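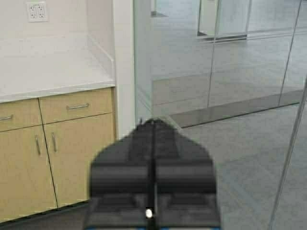 Gatulo opens its second cooking school in Brimholm, and I get to tell you about it

BRIMHOLM, 2019-09-09 – I've been asked to keep this short and businesslike, and I'm going to manage maybe one of those. My name is Everaldo Peixoto, I started Gatulo, and I'm very happy to say that our new evening cooking school on Batista Street is open for sign-ups as of this morning!

If you've been to our first place, over by the old ferry landing, you know how it goes. You come in after work, you hang up your coat, somebody hands you an onion, and a couple of hours later you sit down with a bunch of people you didn't know before and eat what you made. We teach plain home cooking. Beans, rice, soups, stews, roast chicken, a decent pie crust, fish if the fish is good that week. I grew up in a house where dinner was on the table at the same time every night and I was expected to help with it, and that's pretty much the whole teaching method.

The first school has been full for longer than I'd like to admit. When we closed the waiting list in March there were 121 names on it, and I felt terrible about every single one. I wrote to all of them last week, so if you're one of those people and you haven't heard from me, please check your junk folder and then call the number at the bottom. You get first pick of the fall classes, and I mean that.

What's on offer this fall

We're starting with two courses at Batista Street. The first is called Weeknight Basics and it runs for 10 evenings, one a week. It's meant for people who can boil an egg and would like to get further than that. We spend the whole first evening on knives and onions (bring a tissue), then move through soups, beans, grains, eggs, vegetables in a hot oven, chicken two ways, and a last dinner that the group plans by itself. You can miss an evening and make it up with another group, just let us know a day ahead so there's enough food for everybody.

The second course is the one I'm most excited about. It's called Bread and Broth, and I'll be teaching it myself. I've wanted to do a bread class for years and there was never room for it at the ferry landing, where the dough would have had to rise on the stairs. We'll bake a simple white loaf, a rye, cornbread, and a sweet braided loaf that my aunt made for holidays and that I've been trying to get right since I was a teenager (I'm close – ask me in December). The broth half covers chicken, beef, fish and a mushroom one that I now like better than the beef, which still surprises me.

Both courses include all the food, an apron to use while you're here and a printed recipe booklet. Bring a container with a lid for leftovers. We do have spare ones, but they tend to go home with people and stay there.

How the new place came together

Batista Street used to be a tile showroom, and before that, according to the woman at the dry cleaner's next door, a place that repaired accordions. The space is 1,175 square feet, a good bit bigger than what we had, and the ceiling is high enough that frying fish for a whole class doesn't bother the neighbors upstairs. We tested that. I took a plate up afterward and we're on good terms.

The design and the building work were done by Grutau, a small outfit here in town, and I can't say enough nice things about them. I walked in with a folder of magazine pages and a very long list of complaints about every kitchen I'd ever worked in. They read the list! They asked me to cook a full dinner at the old place while two of them sat on stools and took notes on where I walked, and then they came back with a plan that had the sinks in spots I never would have picked. I argued about it for a week and I was wrong.

"Everaldo wanted everything within reach of everything else, and we had to talk him down from that a little," the team at Grutau told me when I asked for a line I could use in this release. "What we got to in the end is a room where people can pass behind each other with a hot pot." So there you go, a quote.

Prices and the pay-what-you-can seats

The prices are the same at both schools, and they haven't changed from last year. The full list is on our website and on the paper schedule by the front door. In every course we hold back 2 seats for people who can't manage the full fee. You pay what you can, and you don't have to explain it to anyone. Just write "held seat" on the form and we'll take it from there. We started doing this in our first year and it's going to stay.

Kids over 12 are welcome in Weeknight Basics if they come with a grown-up. Bread and Broth is for adults only, mostly on account of how late it runs. (Rye takes its own sweet time.) If you have allergies, put them on the form and we'll work around them wherever we can. The one thing I can't promise is a flour-free room on bread nights.

Come by and say hello

We're holding an open evening before classes begin. No sign-up, no charge, soup on the stove and bread on the table until it runs out. You can meet the teachers, flip through the recipe booklets and ask whatever you want. I'll be the one in the green apron talking too much. The date will go up on our website and in the front window as soon as the city has finished with the sidewalk outside, which is currently a trench with a plank over it.

For folks from the press: you're welcome at the open evening too, and if you'd like to sit in on a class, please ask first so I can check with the group. Some people come to us to get away from their phones for a night and I try to respect that. I'm glad to do interviews, mornings are best, and I'll feed you.

About Gatulo

Gatulo is an evening cooking school in Brimholm, with classes at the ferry landing and now on Batista Street. We teach everyday home cooking to small groups, and we also do private evenings for families, coworkers and the odd birthday. Gift cards are available at both locations.

Press contact: Everaldo Peixoto, Gatulo, Batista Street, Brimholm. Call the school's main number or stop by in person, and if the front door is locked, try the one on the alley.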